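The second life of yesterday's bread

I have a confession to make about my freezer. It is full of ends. Crusts, heels, half baguettes as hard as table legs, the last two slices of a seeded loaf I bought in Atmont and couldn't bear to throw out. My family think it's a problem. I think it's the best larder in the street.

Stale bread has been on my mind ever since I spent a morning with Maricruz Cárdenas at her bakery in Bellthorpe. I'd gone to ask about her sourdough, like everyone does, and she talked for a few minutes about flour and then took me through to the back to see the thing she really cared about, a rack of unsold loaves from the day before.

"That's where the good cooking starts," she said, and handed me an apron.

Her grandmother never cooked with fresh bread if there was old bread in the house. Fresh was for the table. Old was for soup, for dumplings, for frying in olive oil with garlic and a bit of paprika until the whole house smelled of it. Maricruz makes that dish still, tearing the bread by hand so the edges are ragged, sprinkling it with salted water and leaving it under a cloth overnight. I ate mine standing up with a fried egg and some grapes (grapes! trust her on this) and went back for more before I'd taken my coat off the hook.

Staling is stranger than it looks, too. I'd always thought bread simply dried out, but a loaf goes stale even when it's wrapped up tight. The starch in the crumb slowly firms up again after baking, and it does so fastest in the fridge, so please, please take your loaf out of there. Warm it through and much of that firmness lets go. A tired roll with a splash of water on the crust and a few minutes of heat comes back wonderfully soft, though only for a short while, so have the butter ready. 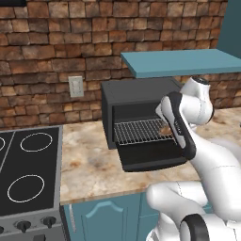 A small oven with a wire rack suits bread that needs a little warmth.

Once you start cooking this way you see old bread everywhere. Tuscany has its tomato and bread soup, thick enough to stand a spoon in. Lebanon has fattoush, all crunch and lemon. Germany and Austria have bread dumplings, and we have our own bread and butter pudding, which I will defend against anyone, especially if there's marmalade in it. Summer pudding is the one I'm waiting for just now. It has to be made with slightly stale white bread, or the slices turn to paste instead of soaking up the juice, and by August the blackcurrants will be dripping off the bushes at my sister's.

Crumbs deserve a word of their own. Maricruz keeps two jars, one fine and one coarse. The fine ones go on gratins and the coarse ones get fried slowly in oil with anchovy and lemon zest, then thrown over pasta at the last second. I've been making these every week since I got home – they're better than cheese, and I say that as someone who loves cheese.

Before I left she gave me a paper bag with a whole day-old rye in it. I ate the first slices toasted, with honey. The rest is in the freezer, with the ends.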